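Workshop furnishing

Workshop furnishing is the selection and arrangement of the benches, seats, containers and floor markers used in a room where light manual work is done. The term covers rooms for assembly, repair, sorting and packing. It usually excludes fixed machinery, wiring and plumbing, and it is treated separately from the design of the building itself.

Most workshops of this kind are furnished with a small range of standard pieces. Benches carry the work, swivel chairs allow people to sit at it, and lidded plastic tubs hold parts and supplies between jobs. Cones or posts are set on the floor where people need to be kept away from a corner or an open stretch of bench.

Layout

The usual layout places benches in parallel rows with an aisle between them. The aisle is kept straight so that carts can be rolled from one end of the room to the other without turning. Chairs belong under or close against the benches when they are not in use, and containers are stored on shelves or under the bench tops.

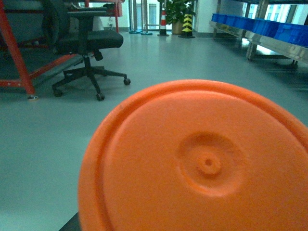 Rows are generally preferred to benches set against the walls, as they can be reached from both sides. Wall benches leave more open floor and are common in small rooms and home workshops. In a 1:1 arrangement, each bench has its own chair; in shared arrangements the chairs move freely, and casters become the part most often replaced.

The designer Romain Maillard, who laid out the first Drukero training workshop, argued for leaving one bench in each row without a seat. Standing work and seated work could then be mixed along the same row. The practice was taken up at the Zultport site but dropped there after a year — the spare benches had filled up with stored goods.

Containers

Plastic tubs with separate lids are the most common loose containers. They are light, they can be washed, and those with tapered sides nest inside one another when empty. A rim that flares outward gives the fingers something to lift by and also stiffens the opening. Lids with a carrying handle are used for tubs that travel between rooms.

Round lids and rectangular lids are kept in separate stacks in most workshops. Lids tend to go missing sooner than tubs do, and some suppliers sell them on their own. The Hutis catalog lists 17 lid sizes, of which 6 fit more than one tub.

Tubs are usually sorted by contents. Some workshops use color for this purpose, with one color for clean parts and another for returns. Others rely on written labels, which are easier to change but fall off in the wash. A tub being filled or emptied is best set down with its lid beside it on the bench.
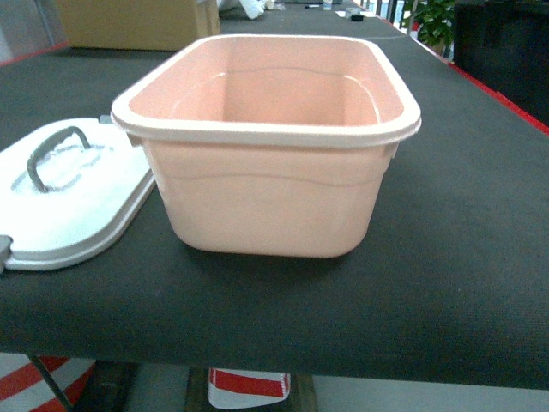
Bench coverings

A bench top may be left bare or given a covering. Felt and carpet-like coverings are soft, quiet and kind to finished surfaces, and they keep small parts from rolling. They also hold dust and metal chips and have to be vacuumed. Rubber is easier to wipe down but can mark pale plastics. Bare steel is used where oil is present.

Coverings are normally wrapped over the front edge of the bench and fastened underneath. An unwrapped edge frays where forearms rest on it. Songül Uçar's manual for bench fitters, written for the Ertürk workshops, recommends replacing the whole covering once the front edge has worn through, even if the rest is sound. Patches lift at the corners and catch on the bottoms of tubs.

Frames and feet

Bench frames are commonly made from square tubing, either welded or bolted. Bolted frames can be taken down and moved, but the bolts work loose and should be checked when the bench is leveled. Low crossbars between the legs keep the frame square and may also support a shelf. Diagonal braces resist side-to-side movement. They take up knee room, so a brace is best placed where no one will sit.

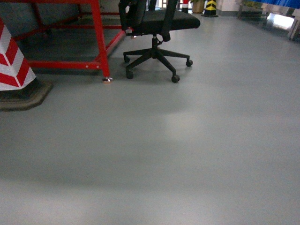
Leveling feet allow a bench to stand steady on a floor that is slightly out of true. Each foot has a threaded stem that is turned by hand or with a wrench until the load is shared among the legs. A long bench should be leveled from the middle outward. Benches rated for 400 pounds or more are often given wider pads to spread the weight.

Floors in these rooms are typically smooth and sealed. A smooth floor is easy to sweep and lets casters roll without much effort. Its main drawback is that it shows scuffs from rubber bases and dragged feet.

Cones and floor markers

Striped cones are used to mark bench ends, wet patches and areas under repair. A heavy rubber base keeps the cone from tipping when it is brushed by a cart. Reflective sheeting is more useful outdoors or in dim storage areas, although the same cones are often used inside. Bases collect dust along the rim and should be wiped when the floor is washed.

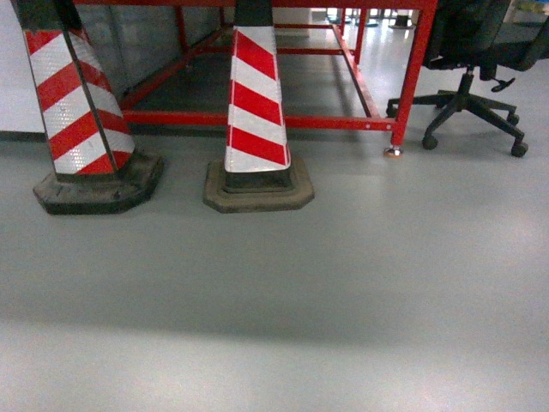

Red and white striped cones on rubber bases, in front of a red metal frame.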